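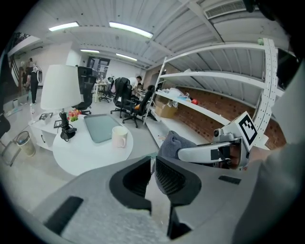
*The round white table and its lamp, with a dark gray cloth nearby.*

I'd been wanting to talk to somebody who mends for a living ever since I put my elbow through my favorite sweater in December, and the woman who runs Koskela Mending kindly let me hang around for most of an afternoon. She's been at it for 17 years, the last nine of them in Mevasthorpe, over what used to be a shoe store. She talks fast, she sews fast, and she made me take off my coat within a minute of walking in so she could look at the lining (it was bad).

I asked how she got started and she laughed at me. "I was broke! I had one good pair of pants and I sat down on a fence." She fixed them with the wrong thread, wore them to work anyway, and a coworker asked if she'd do hers. After that it was zippers, zippers, zippers. "I did zippers for two years before anyone brought me a sweater. I dreamed about zippers."

These days it's mostly knits, plus a lot of what she calls grandma blankets, the crocheted kind where one square lets go and the whole corner follows. I wanted to know what she tells people who want to try it at home.

"Wash it first. Please. People bring me things straight off the dog." She also thinks everybody pulls too tight. A darn should lie there like it's half asleep, she says, and if the fabric puckers you take it out and start over, even if you've been at it for 40 minutes and your tea is cold.

We got onto thread, and I lost control of the interview for a while. She swears by a wool blend from Pinatell, who only sell it on big cones, so she splits every order with a friend two streets over. The color she uses most is a muddy green called Della. On the cone it looks like pond water! But she held a strand against my navy sleeve and I could hardly find it again. "It disappears into everything," she said. "Brown, navy, gray. I don't know why. I've stopped asking."

Does she ever turn work away? Sometimes. Swimsuits, mostly, and anything with glue on it. "If you've glued it, we can still be friends, but I'm not touching it."

My sweater took her around 10 minutes, and she talked the whole way through about a pot roast. I asked if I could pay extra for a visible patch, something bright, and she gave me a long look over her glasses. "You want people to see it?"

I said I did. She went and got the orange.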